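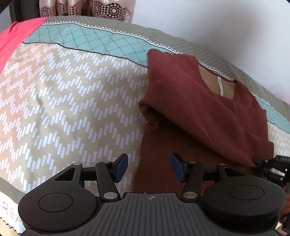 Good morning, and thank you all for coming out so early! I want to talk about how we collect folding data at Mikent, by hand, on real beds in real homes. Fleece is my favorite hard case, and a rust-red top on a zigzag bedspread gives the policy plenty to sort out (one sleeve folded back, the collar open). Our Drakach set has 2,000 episodes so far, and I'm fond of nearly every one.

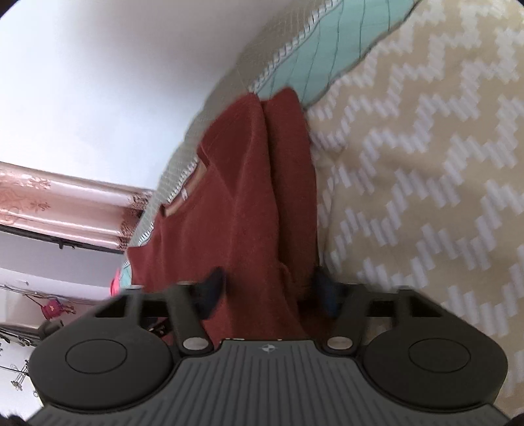 Fankhauser asked in May whether we shouldn't simply teleoperate an arm and be done with it. Fair question, and I'll come back to it, but in short we found we could record 100 episodes in a day with hand-held grippers. (Pause for questions.)
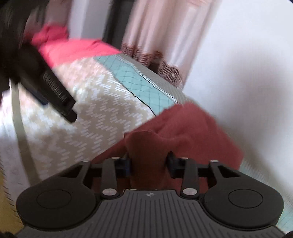 Notes: Sustix team lead

Lifting a pinch of cloth clear of the bed is where the policy still fails most, so please linger on it. Then on to the results table, two slides along.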